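About Akach

We make practice rooms for robot arms. Not real ones. Simulated rooms, with furniture and rugs and clutter, where your arm can fumble a thing a few hundred times before you let it near an actual living room.

Small company, 5 people, one office over a bike shop in Clirnholm. Cuiping Lei started it after a long stretch writing test scripts for other people's arms and getting tired of resetting tables by hand. First version was a single kitchen counter and a mug. Customers asked for a sofa. So now there are sofas.

What we sell

Asante is the main product. It's a library of furnished rooms plus the task scripts that go with them. You pick a room, pick an arm, pick a job (pick up, put down, hand over, open, close) and run it. Comes with 485 room layouts at the moment and more going in as we finish them. Colors, wall finishes and small props can be swapped from a plain settings file, no 3D skills needed.

Kumov is the service side. You tell us what your arm has to do, we build the room and the tasks for you, run the first batch and send back the recordings with notes. Good for teams with a robot and no spare hands. Most Kumov jobs start with a phone call and a couple of bad sketches. Bad sketches are fine.

What you get with a run

– Up to three camera views, same episode: one on the whole arm, one low and close to the furniture, one right at the gripper
– Joint positions and gripper opening for every step
– Object positions, so you can check what the camera missed
– A pass or fail mark, plus the rule we used to decide it (you can change the rule)

Views from the sofa room, Franka arm, flat gray block:

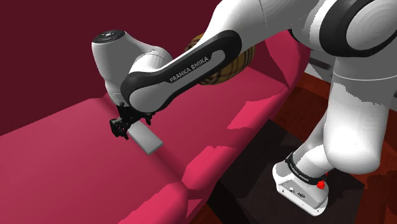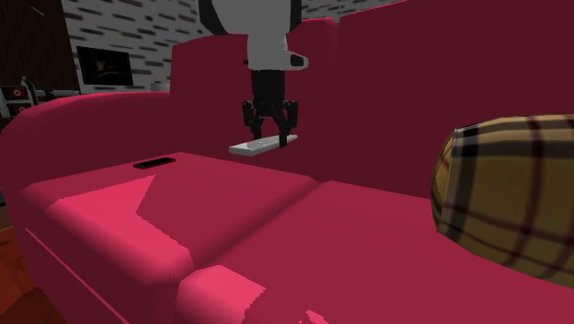
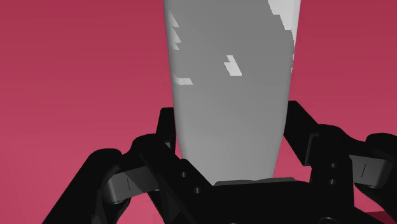 Why soft furniture

Everybody tests on a table. Tables are flat, and that's about the nicest thing you can do for a gripper. Then the thing goes to somebody's home and the remote is on the couch, half into the seam at the back, and the arm has to reach over the backrest to get there at all.

So we put a lot of hours into sofas, armchairs, beds, that kind of thing. Sloped seats, rounded fronts, arms that get in the way of the wrist. Our cushions don't squash, we should say that up front. The shape is right and the contact is right but they're stiff. Proper squashy cushions are on the list, we had hoped for December and missed it.

What it's not good at

Cloth. Liquids. Anything with a cable hanging off it. If you need those, ask us first, we'll tell you straight if we think you should go elsewhere.

Lighting is decent but nobody will mistake it for a photo, and up close you do get blocky edges in the wrist view. Some customers care, some train on it as is and mix in real footage later. If your work depends on fine surface detail then try the demo before you pay for anyhting.

How we work

Every task gets tried by a person before it goes out. One of us drives the arm through it by hand, start to finish, and if we can't do it the task goes back. Slow, but it catches the silly stuff – a shelf too high for the arm, a block bigger than the gripper opens.

Updates go out when they're ready. Old rooms don't get changed under you. If we fix something in a room it gets a new version number and the old one stays up, so last year's results still mean something.

Support is by email and it's one of the same five people answering. Weekdays. We try for same day and mostly manage it.

Trying it out

The demo runs 30 days and has the sofa room, a kitchen and a small study. Full recordings, no watermark, nothing switched off. You'll need a machine with a decent graphics card; the install page has the list. Schools and student teams get a lower price, just write from your school address and say what the project is.

For Kumov work send a few lines about the arm, the gripper and the job. Model names help alot. If the object is odd, send measurements.

Find us

Akach, Unit 1603, Clirnholm. Buzzer is the left one, the right one is the bike shop and they are very patient about it. Visits welcome but email first, it's a small room and the meeting table is usually covered in somebody's lunch.

Page last updated 2020-03-05. Prices are on the Asante page, Kumov is quoted per job.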